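Search this site Enter keywords Go

Reading time: 2 minutes

The Case for the Shallow Drawer

At Rolwood, the storage workshop operated by Trekska on the edge of Bresgate, small cabinets are given the same attention as full kitchens. The head of the workshop, who has held the post for 18 years, met with us in May to discuss how people put things away and why they so often stop doing so.

"Most households own enough storage," she said. "The trouble begins when a drawer has no stated purpose. People drop something in, close it, and the decision has been made for the next ten years."

The workshop receives 200 cabinets a year for repair or refitting. Many arrive with their contents still inside. Staff record what they find before any work starts, and the results have shaped the advice Rolwood now gives to schools and families. Small loose items, such as blocks, game pieces and spare keys, account for 65 percent of the entries.

"A child's block is a good test," she said. "It is easy to pick up and easy to see. If it cannot be put away with one simple motion, the drawer is wrong for the room." 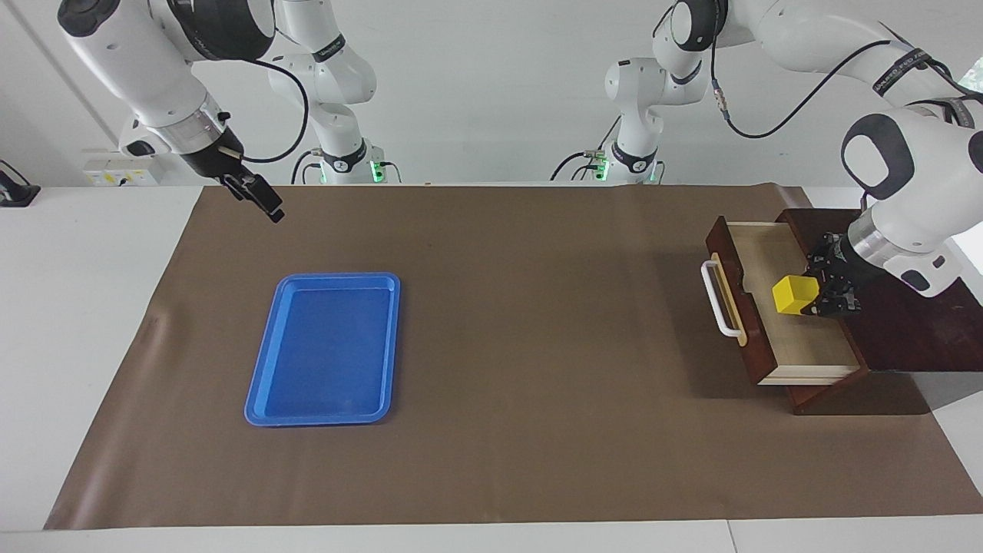

She favors a pale interior for the same reason. Dark wood on the outside suits many homes, she explained, but a light base makes small objects easier to find. She also asks clients to think about the handle before they think about the finish. "You should be able to take hold of it without looking. I would choose a plain handle that fits the hand over a handsome one that does not."

Asked about the Wallin series, which the workshop introduced after a long trial period, she was measured. The first version held too much. Customers filled it and then could not close it. The current design is shallower, and 2,000 have been delivered.

Her advice to those starting at home was brief. "Empty one drawer onto a table. Put back what belongs there and leave the rest out overnight. In the morning, find it another place."

Contact Rolwood | © Trekska, Bresgate. All rights reserved. | Back to top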